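Bimeck Laundry and Linen - Production Associate, Evening Shift

Location: Korkach plant, Stistell Road
Hours: Full time, 2:30 p.m. to 11:00 p.m., Monday through Friday, with one Saturday a month
Reports to: Evening Shift Lead
Reference: 271

Bimeck washes, dries, sorts and packs garments and linen for nursing homes, assisted living residences and small hotels. We have been at the Korkach plant since the old site on Zein Street got too small for us, and the evening shift handles most of the residents' personal clothing. We are hiring production associates for that shift. No laundry experience is needed. Training is paid at the full hourly rate.

About the work

The plant is split into a soil side and a clean side, with a wall between them. New associates start on the clean side. Carts come off the dryers and go to the sorting line, where each piece is checked for its label, turned right side out, and sent to pressing, folding or small items. Flat linen goes through the ironer and is folded by machine. Personal clothing is folded by hand.

Small items means socks, underwear, handkerchiefs, bibs and anything else that fits in a mesh bag. It takes more attention than people expect. Every home we serve has its own list of how things are to be returned, and the lists are posted at each station. Some want socks rolled, some want them folded flat and banded, and one wants them pinned at the toe. You will learn the lists over your first few weeks and can check them any time. 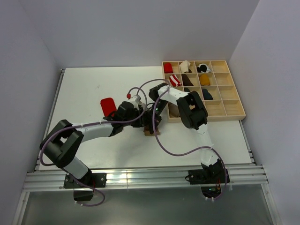 Pieces without a readable label go to the lookup shelf. An associate compares them against the home's inventory sheet and either relabels them or tags them for return as unclaimed. Please do not guess on these. A sweater sent to the wrong room causes a lot of upset for a resident and a long phone call for the office.

At the end of the shift, finished orders are wrapped, loaded on carts by route number, and rolled to the dock for the morning drivers. The last half hour is cleanup: lint screens, floors, folding surfaces and restocking of bags and bands.

What you will do

Sort clean garments and linen by customer and by type
Fold, roll, hang and bag items to the customer's list
Feed and catch at the ironer in rotation with the rest of the crew
Check for stains, tears and missing buttons, and send pieces back for rewash or mending
Look up and relabel unmarked clothing
Wrap and stage orders for the morning routes
Keep your station clean and report equipment problems to the shift lead

Associates rotate stations every two hours. If there is a station you cannot work for medical reasons, tell us at the interview and we will talk about it.

What we are looking for

You must be 18 or older and legally able to work in the United States. You need to be able to stand for most of a shift, push a loaded linen cart on a level floor, and lift 35 pounds. You need to read labels and short written instructions in English. Much of the crew also speaks Spanish, and safety signs are posted in both languages.

The plant is warm, and in summer it is hot near the ironer. There are fans and water stations, and extra breaks are scheduled on the hottest days. There is also steady machine noise. We supply ear protection, gloves and two smocks. You supply closed-toe shoes with a non-slip sole. No open-toe shoes, no sandals, no loose jewelry on the floor.

Good attendance matters a great deal to us. The routes leave whether the evening crew was full or short, and when it is short the others stay late.

Helpful but not required: experience in a commercial laundry, hotel housekeeping, a nursing home, a warehouse or a sewing shop. If you can sew on a button and close a seam, say so in your application. The mending room takes people from the floor when it has an opening.

Pay and benefits

Starting pay is $18.60 an hour, plus an evening differential of $1.25. There is a review at 90 days and once a year after that. Saturday hours over 40 are paid at time and a half.

Health and dental coverage starts on the first of the month after 60 days. Paid time off builds from your first day and can be used after 90 days. There are seven paid holidays. Some customers need service on holidays, so a small crew works them on a sign-up basis at double pay.

Parking is free. The Route 186 bus stops at the corner of Stistell Road, a five-minute walk from the employee door. The last bus toward downtown leaves after the end of the shift - check the current schedule before you count on it.

Hiring process

Interviews take place at the plant and last half an hour. You will be shown the clean side during a working shift so that you can see the job before you decide on it. Wear closed-toe shoes to the interview or we cannot take you onto the floor.

If we make you an offer, it depends on a background check, as our drivers and some associates enter residential facilities. A past conviction does not rule you out by itself. You will have a chance to explain anything the check brings up.

The next training group starts in April. Training runs for two weeks on the day shift, 7:00 a.m. to 3:30 p.m., and then you move to evenings with an experienced associate at your side for the first week. If you cannot do the daytime weeks, let us know and we will see whether an evening start is possible.

How to apply

Pick up an application at the front office, 399 Stistell Road, between 8:00 a.m. and 4:00 p.m. on weekdays, or ask for one to be mailed to you. Write reference 271 at the top. A resume is welcome but not necessary. Please list your last two jobs, the hours you can work, and the earliest day you could start.

Applications are read in the order they come in. Everyone who applies will get an answer by phone or by mail. People who applied to us in the past year may apply again and should say so on the form.

Bimeck is an equal opportunity employer. Applicants who need help with the form or a change to the interview because of a disability should tell the front office.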